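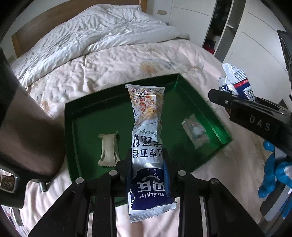 Second round of notes on hand-held grippers, following the Clekholm comparison in June. Long foil packets are the awkward case. The crimped end folds before the body of the packet takes any load, so I now record where the fingers close as well as the width.
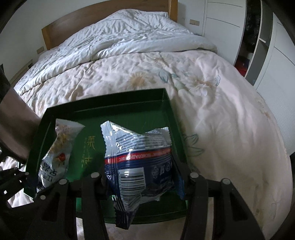 The controller reports jaw position up to 2072, and over foil the last part of that range is noisy. Effie Rutherford suggested averaging 4 readings. It helps a little, but the lag is noticeable on quick picks. Cartons next, then pad wear.
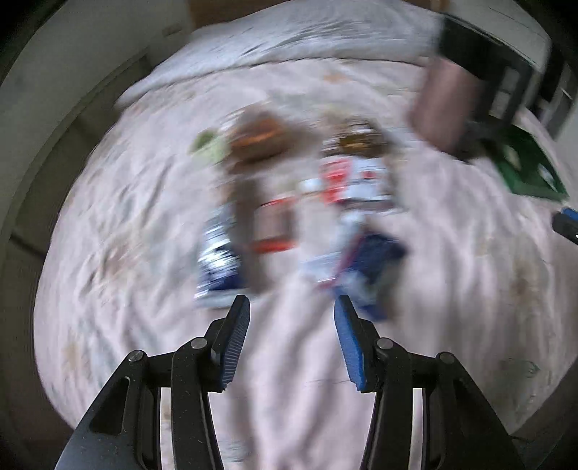
Blue ridged pad on the left finger, mixed packets on the duvet.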